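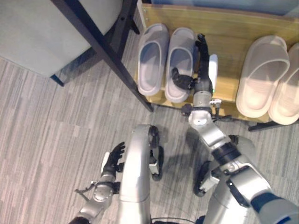 Section 2: Setting Up Your First Border Crisis

Search the guide Enter keywords Go

January
By the Kobori rules desk

Okay, you've got the box open and the shrink wrap is on the floor. I wrote most of this section after watching three different groups set up Kobori with the map upside down, so I'm going to go slowly in the places where people trip. If you've run a negotiation game before, skip to step 4 and come back if something looks off.

A quick reminder of the situation. Alivska has a new president who won on a promise to open the country up a bit, and half of his own security council can't stand him. Next door is Plarkton, which has just closed the river crossing and is holding a group of Alivskan truck drivers. Everybody has a reason to shout and hardly anybody can afford a war. Your players have one evening to sort it out or make it worse (usually both!).

Before you start

You need 12 players for the full game. It can be played with fewer by doubling up the minor seats, and there's a chart for that in Section 5. You also need one person to run it, which I'm assuming is you. Block out an evening, and put the two governments far enough apart that they can whisper.

Setting up

1. Unfold the map with the river running left to right and Alivska on the side nearest you. The district names should read the right way up from your chair. You're the one who'll be moving things on it all night, so be selfish here.

2. Sort the cards. There are 343 of them, and I know, I'm sorry. Split them by the color on the back: blue is Alivska, green is Plarkton, gray is the outside world, and white is yours. Don't shuffle anything yet.

CAUTION: The gray cards and the white cards look very similar under a yellow lamp. Check for the little envelope in the corner. Only white cards have it, and they give away the whole plot.

3. Pull the six opening cards out of the white deck (they say OPENING across the top) and put them face down in front of you in number order. Now shuffle the blue, green and gray decks separately and set them beside the map.

4. Hand out the seats. Alivska gets five: the president, the foreign minister, the army chief, the head of the religious council and the newspaper editor. Plarkton gets four. The other three are the regional bloc, the creditor bank and the exile movement.

Note: Give the president to somebody patient. It's tempting to hand it to your loudest friend, but that seat spends the first hour being yelled at by its own side, and a loud president tends to fire the army chief in round one. That's legal. It also leaves a guest with very little to do until the coup rules kick in.

5. Give each player their briefing sheet and ten minutes alone with it. No talking. The private goals are on the back, and some of them flatly contradict what the same player's government says it wants. I get asked about this a lot, and yes, we meant it.

6. Set the tension track. It runs up to 100, and you start it at 69. At the top, the shooting starts and you go straight to Section 7. I've tried starting it lower for beginners and the first two rounds turned into a very polite trade conference, so I'd leave it alone.

7. Put the hostages marker in the Plarkton border district and the troops markers on both banks, where the map shows a dotted outline. Alivska's army chief may NOT move troops during setup, even if they ask nicely.

8. Read opening card 1 out loud. After that, the players can talk.

How a round goes

Each round has a private part and a public part. In the private part, people can go and meet whoever they like, pass notes, make promises and lie. In the public part, everyone sits back down, each government makes one statement, and the editor reads a headline. Then you adjust the tension track using the table inside the box lid.

Be strict about the one statement. Governments will try to sneak in a second one by having the foreign minister "clarify" things. If they do that, I read both versions back and let Plarkton choose which one it heard. They stop after a while.

CAUTION: Don't let players change a written deal after both sides have signed it. Verbal deals are fair game. Written ones go in your tray and stay there until the end.

If something goes wrong

The talks are stuck. Flip a gray card early. The creditor bank calling in a loan gets people out of their chairs faster than any speech.

The president has lost every vote. He's still president until the religious council and the army agree on a replacement, and they have to agree in the same round. Check the succession strip at the bottom of the map.

Two players both claim the river crossing. Look at who has the permit card. If neither does, it's closed and the trucks sit there another round.

You're missing cards. Count the blue deck first, as a few of the January boxes left our packing room with one blue card tucked inside the rules folder. If it isn't there, write to us at the Erkthorpe address on the back cover and tell us the number printed inside the lid. We'll mail a replacement.

Next: Section 3, Secret Meetings and Written Notes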